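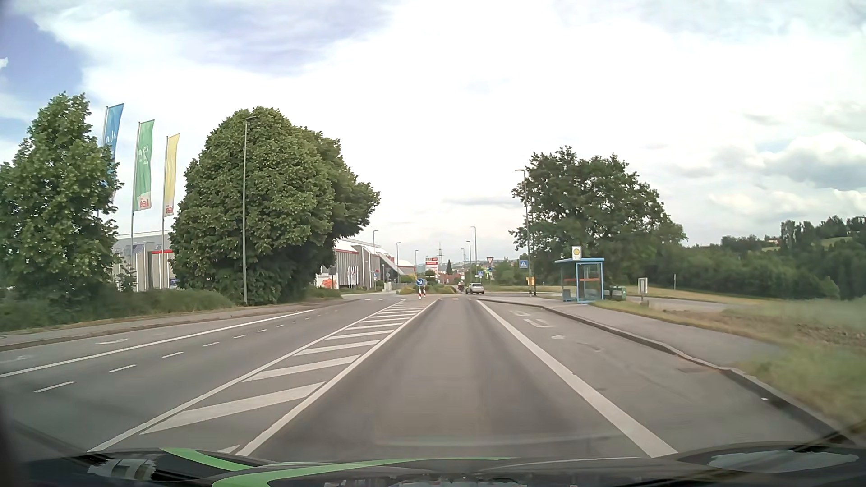

Ulico Road Notes: README

Welcome, and thank you for reading this before opening the folders. Ulico is a collection of drives from the delivery routes between Grenadau and Baria, put together while our depot was bringing in automated driving help, and it holds the forward views from the cars along with whatever the drivers wanted to say about them. I'm Howard Bramwell. I drove these routes myself for 23 years and now I look after the notes, so please forgive me if I go on a bit.

What's in it

Each drive has its pictures, a short route sheet and a notes file. The notes are typed up from what the driver told us at the end of the shift (over coffee, mostly), and I've left the spelling of place names the way people say them. There are 5 routes. Route 2 has the most bus stops and roundabouts, and it's the one the drivers talked about longest.

What changed for the drivers

The system, which we all just call Koyama, holds the lane and keeps the speed on the plain stretches. The driver stays in the seat and takes over whenever they like, and they're asked to take over before every roundabout. Some of our folks loved it from the first morning! Others found that watching is a tiring sort of work, more tiring than steering, and they told us so plainly. We moved the long break earlier in the shift after that, and the paper log went away, which I believe pleased everyone.

Pay stayed the same and so did the routes. The part that still isn't settled is training. New drivers now get about 50 hours with the system switched off before they're allowed to use it, and a few of the older hands think that's too little. I lean their way, but the discussion is still open at the depot.

Known gaps

Hardly any night driving, and very little from November onward. Worn road paint is noted only when a driver brought it up. Small lettering on signs often can't be read, so please don't rely on it for place names.

Using it

Training, teaching and research are all fine. Please keep the drivers' notes together with their pictures, and don't use either one to grade a person's driving. We promised them that at the start.

Corrections are very welcome. Leave them in the corrections file with the route number and I'll get to them, usually in the afternoon.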